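Skiltov Folding Bench, Series 2

Adjustable weight bench for home gyms and small studios
Rated load: 300 kg, you included
Price: $298
In stock, ships from our Biwott warehouse

Most folding benches fold at two times: when you want them to, and in the middle of a set. We spent a long while on the second problem. The Series 2 locks with a steel pin you push in by hand, and it clicks loud enough to hear over whatever your gym plays.

The back pad goes from flat to nearly upright. The seat tilts too, so you stop sliding toward the floor on incline presses like a kid on a wet playground slide. Wheels are at the front foot, the handle is at the other end, and yes, the first Series had them the other way around. Thank you for the letters.

What changed since the first Series
– Wider rear foot
– Firmer foam, after Costel Mocanu in our workshop sat on the old one for a whole afternoon and filed a complaint
– Pad cover now comes off with four screws
– Instructions rewritten by Kai-wen Ho, who had read the old ones

Assembly takes two wrenches, both in the box. Wipe the pad down after use. Do not oil the pin.

Folded, it stands on its end in a closet or slides under most beds. Measure your bed first – Mwanahawa Kariuki handles our returns and would like fewer of them.

The Verau leg attachment fits without an adapter. The Jolis one does not fit at all, whatever the forum says. Orders placed by 13 December 2024 ship with the floor mat included.

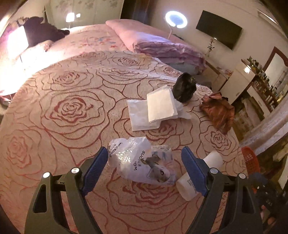
The mat is also sold separately, in black or a gray we have been told is also black.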